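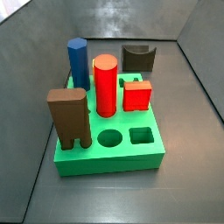
Submitted by Heloísa Cavalcanti, Brivska, for the October review

The reset rule is now written down, all 2 pages of it. The first draft ran to 27, and Bijan Shahbazi read every one before asking which part was the rule. A trial may start only when each block is where the start sheet says and the operator has initialed it. "Close enough" has been retired as a measurement. 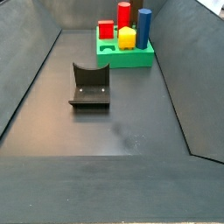
Sorter base and black holder on the bin floor.

Lindalva Teixeira checked the logs from the last 200 trials against the new rule and threw out 36 for missing start sheets. Several were my own. We would like to rerun them before Olisum sees the totals.
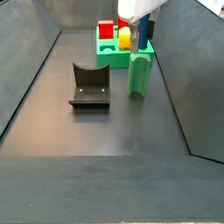
Still open is who may call a stop. Jailson Marinho wants anyone in the room to have that right, and I agree, having once waited for a signature while a gripper pushed on a block. Please approve the wording so we can train the second shift.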